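Towel Folding Group, working meeting
January, 2:30 pm, back table at Bastus
Present: Golshifteh Zarei, Simin Rezaei, me (taking notes, so blame me for the spelling)

Last month's minutes went through with one fix. I'd written that the Brultusano policy was trained on sheets. It was towels. Sorry, Simin!

1. Where the method stands

Golshifteh took us through the new labeling scheme. The old way, we marked a grasp as good if the towel ended up folded, full stop. Now every demonstration gets cut at the moment the jaws close, and we label the grasp by itself: how many layers were wanted, how many got taken, and whether the bunch sits deep between the jaws or out at the tips. I was grumpy about this at first (it's a lot of clicking) but I've come around. The policy trained on the new labels made 11 clean folds in the last test block, and the old one made 3 on the same towels, same table, same start poses.

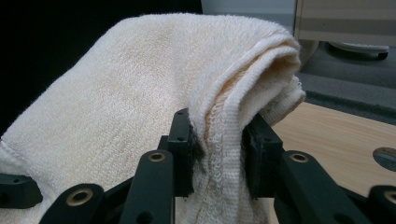

Simin wanted to know if that gap is the labels or just the extra cleanup we did along the way. Fair question, and I didn't have a good answer. Golshifteh thinks the cleanup helped some, mostly by throwing out the demos where one of us changed our mind halfway through a squeeze. We agreed to retrain the old scheme on the cleaned set before anyone says the word "result" to the people at Bagheri. Simin will start that run tonight and I'll do the scoring, without being told which policy is which.

2. Approach height

We spent way too long on this one, but it was fun. The policy still comes in too high on thick stacks and takes the top layers only. Simin's idea is to have the demonstrator stop with the jaws open beside the stack, wait a beat, then go in, so the model gets a clear "before" to learn from. I like it a lot. 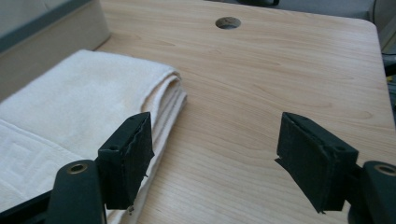

Golshifteh would rather add a second starting position than slow everybody down, and we went back and forth until we settled on trying both, 2 sessions each. She also brought up the finger pads. The covering is ragged along the top of the left one, and on the right one there's a flap sticking out at the inner corner, right where it could drag on a fold. I'd been putting off new pads, but if we're comparing approach heights I don't want a loose flap in the mix. New pads go on both fingers before the sessions start, and I'm writing the change into the log so we don't mix old-pad and new-pad demos by accident.

3. Stistel

Short one. The Stistel export still drops the gripper width on long recordings. Golshifteh has a workaround, which she'll share once she's cleaned up the script (her words: "it's embarrassing"). Until then, keep the raw files!

To do
Simin: retrain old labels on the cleaned set
Golshifteh: Stistel script, write up the second starting position
Me: blind scoring, new pads, log entry

We stopped at 4. Next meeting is in February, same table.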